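Foro vecinal de Rellemville > Agua, río y alcantarillado
Tema: ¿Alguien se cree lo del tanque de tormentas?

juncal_norte
He leído la nota del ayuntamiento y me quedo igual. Dicen que con el tanque de Arkton se acaban los vertidos al río cuando llueve fuerte. Lo mismo dijeron en abril con las compuertas nuevas, y en abril el río olía como siempre. ¿Alguien tiene los datos de los análisis? Pero los de verdad, no el resumen con caritas verdes.

pescador78
Los pedí por escrito. Me mandaron tres muestras, todas tomadas aguas arriba del colector. Así también saco yo buena nota.

LMacPherson
Soy Lucie MacPherson, vivo en la calle del molino. Creo que os pasáis un poco. El tanque retiene 2.437 metros cúbicos y antes no había nada. Que no sea suficiente es otra discusión.

juncal_norte
Lucie, retiene eso sobre el papel. Si las bombas de Melnyk no lo vacían antes del siguiente chaparrón, retiene cero. ¿Has visto publicado algún registro de vaciado? Yo no.

akos_p
Trabajé casi 30 años en redes de saneamiento, aunque no en esta. El tanque está bien pensado. Lo que falla es la red vieja: entra agua de lluvia por todas las juntas. Mientras no se revise el tramo de Bindley, seguirá saliendo por el aliviadero — con tanque o sin él.
Ákos Pálfi

pescador78
Pues eso, y revisar tuberías no da para inauguración con cinta.

LMacPherson
El tramo de Bindley está en el presupuesto, página de inversiones. Lo podéis mirar.

juncal_norte
Mirado. Pone "estudio previo". Un estudio no tapa una junta. Y sigue sin haber un solo punto de muestreo debajo del aliviadero.

akos_p
En eso te doy la razón. Yo pondría uno a 500 metros del vertido y publicaría los resultados cada semana, salgan como salgan.

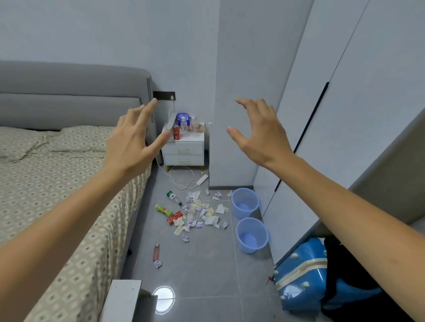 Tema relacionado: Carta para pedir muestreo aguas abajo

pescador78
Abro hilo aparte. Borrador: pedimos análisis de E. coli por debajo del aliviadero, registro de vaciados del tanque y fecha para Bindley. ¿Quién firma?

LMacPherson
Firmo si quitáis lo de "engaño a los vecinos". No está probado.

juncal_norte
Yo lo dejaría, pero bueno, quitadlo. Firmo sin muchas esperanzas.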